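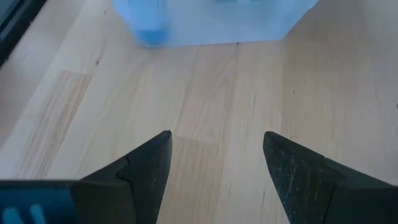

Skodness asked, in its comments on the previous report, whether the sorting of bottles and small containers could be completed within the present grant, and whether one table would be enough for the work. The answer to both questions is yes, with one reservation set out under Remaining work.

Progress in the period

The Ustard storage project was funded to bring the contents of the former supply cupboards into a single labelled system. At the close of June, 821 items had been entered in the stock list. Each entry gives the type of container, the colour of the cap, the condition of the label and the shelf on which the item is to be kept.

Sorting takes place on the light wooden table. Items are set out on the surface, checked against the list and placed in clear tubs. The tubs were chosen in preference to the lidded boxes named in the original proposal, as contents can be recognised through the sides without a box having to be opened. The change was agreed with Skodness in advance and did not affect the total cost.

Small bottles have taken longer than planned. Many arrived without a legible label, and a number of pairs differ only in the colour of the cap.

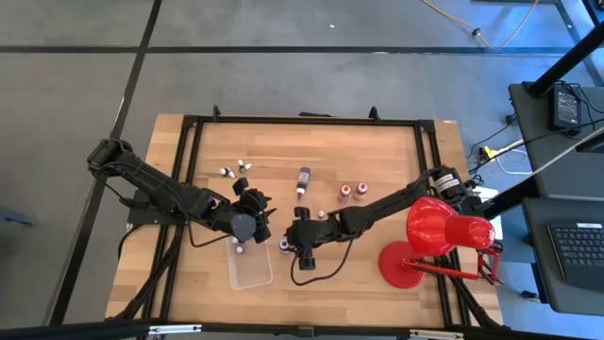 A separate category has therefore been added to the list for bottles below 100 ml, and these are now dealt with at the start of each session. Items that cannot be identified are set aside for Leone, which has undertaken to examine them and to arrange disposal where necessary. Two such batches have been collected.

Storage and equipment

The grant provided for 40 tubs, all of which have been delivered by Borska. The first delivery included 12 of the wrong depth; these were exchanged without charge. Tall bottles with dispensing tops are stored upright. Squeeze bottles are grouped by colour and turned so that the printed label faces outwards - a small matter, but one that has shortened the monthly check considerably.

The red squeeze bottles with orange nozzles remain to be assigned a permanent place. They have been listed as one group for the time being, and a decision on shelving will be taken when the lower bays are fitted. 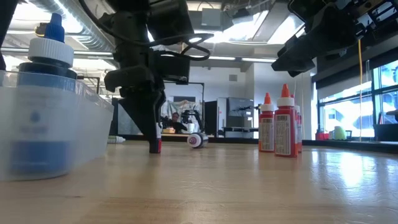

Remaining work

The lower bays are due to be fitted by Borska in the coming period. Until they are in place, filled tubs cannot all be moved to their final positions, and the closing stock check may have to be held later than the date in the grant agreement. We ask Skodness to confirm that a short extension for this purpose would be acceptable.

No additional funds are requested. The unspent balance under Labels and Fittings will be applied to replacement labels, and a full statement of expenditure will accompany the final report.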